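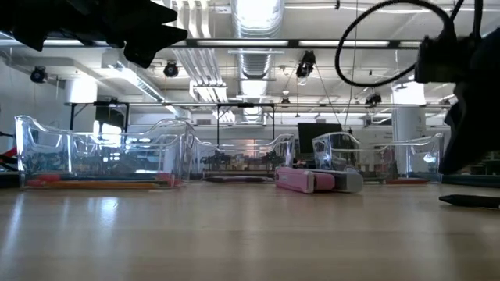
Three clear trays on the desk, with pencils and markers.

Search this site Search Go

How to sort a desk's worth of pens and small supplies into clear trays

Clear plastic trays suit pens, pencils and erasers because the contents show through the sides. A closed drawer hides things, and a solid box gets filled with whatever fits. The method on this page takes an hour for one desk, a little more if the supplies have not been looked at in years.

What you need

Two or three clear trays, one larger than the others. Curved sides are fine and so are straight ones. You also need scrap paper, a damp cloth, a dry cloth, a trash bag and a shoebox for things that belong somewhere else.

Before buying trays, measure your longest item. A new pencil is the usual one to check, but some rulers and paintbrushes are longer. Measure the inside of the tray, at the bottom. Trays with sloping or wavy walls are often narrower at the base than at the rim. I bought a pair in Dillthorpe that measured fine across the top, and new pencils would only go in at a slant.

Step 1. Empty everything

Take out every pen, pencil, clip and eraser and put them all on the table. Do the bag pockets and the mug by the phone too. If you have a wooden table with a shiny finish, put down newspaper first. Leaky markers and loose pencil leads leave marks that are a nuisance to get off.

Wipe the trays inside and out while they are empty. Use a damp cloth with a drop of dish soap and then the dry one. Skip paper towels on clear plastic. They leave fine scratches, and after a year the sides look cloudy.

Step 2. Test the pens and markers

Draw a short line with each one on scrap paper. If there is no ink, try again after a few seconds of scribbling. Water-based markers that have dried at the tip will sometimes come back after the tip is touched to a wet cloth. Permanent ones will not. Throw out anything that fails twice.

The first time I did this at the Grewal Street office there were 155 pens and pencils in two desks, and more than a third went in the bag.

Step 3. Sort by use

Make one pile for coloring and drawing, one for everyday writing, and one for small things like erasers and sharpeners. The coloring pile is nearly always the biggest, so it gets the largest tray.

Sorting by color inside that tray is optional. I keep the reds and oranges next to each other along the bottom and let the rest fall where it likes. Hanne Hyvönen, who shares the room with me, lines up every shade in order and it takes her twice as long.

Step 4. Fill the trays

Lay long items flat first, all running the same way. Put short items on top or at the ends. Stop when the tray is two-thirds full. If you have to dig, there is too much in it.

Flat items such as a slim case or a notepad go in by themselves, at the very bottom. Do not put erasers against clear plastic for long periods. Some vinyl erasers stick to it and leave a dull patch. Keep the paper sleeve on, or put a scrap of card under them.

Markers should lie on their sides with the caps pushed on until they click. Stored tip up, many of them dry out.

Step 5. Place the trays

Set them in a row toward the back of the desk, with room in front to write. Put the large tray on the side of the hand you draw with. Leave a finger's width between trays so you can lift one without moving the others. Keep them away from a sunny window, as some plastics turn yellow.

Leftovers

Anything still on the table goes in the shoebox. Give it until the end of the month, then take it to a school or a swap shelf. The one at Grisstead library takes working pens and colored pencils if they are bundled with a rubber band.

Repeat the marker test twice a year. I do mine in May and again before the winter.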